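Re: [home-robots] Draft guideline on cabinet tasks, section 4
Sunday, March 16, 2025

> Section 4 says both hands must stay in view for the whole task. Is that
> really needed for shelves? Toltia only asks for one hand.

Hi all,

I'd keep it at both hands! Whiteley tried the looser rule last May and threw out 25 of 100 recordings, mostly shelf work where you couldn't tell what was holding the row up. 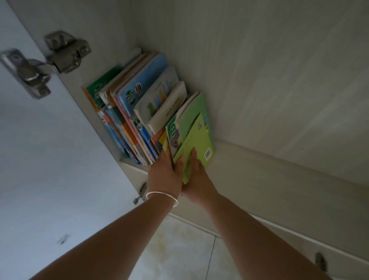
Books are where the one-hand rule falls apart for me. A robot learning from us needs to know which hand steadies and which one pushes. With a leaning row like this one, the left hand is closed around the lower front edges while the right presses on the yellow-green cover, and I'd hate to lose either of them.

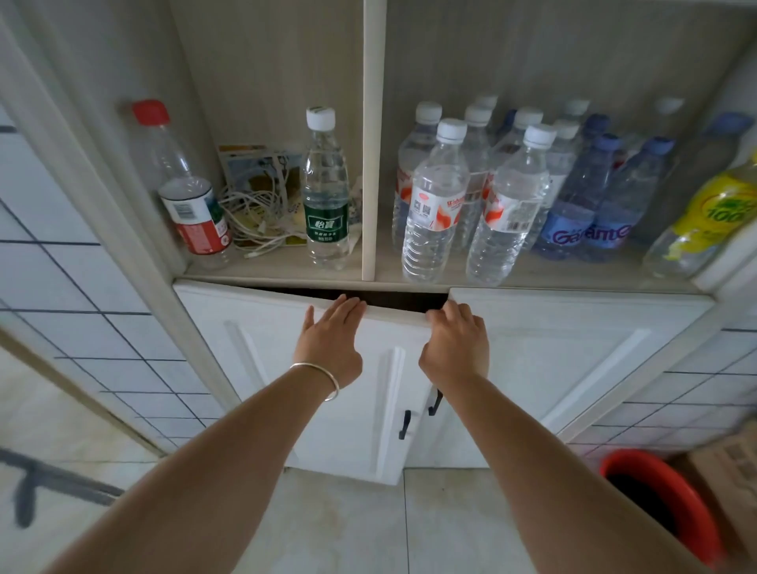

The other thing I'd add is a line about doors -- say in the task notes whether people should use the handle or the door edge, and then accept both. Zorkar's checklist only allows handles, and Culau copied it. I can send wording for 4.3 if folks want it.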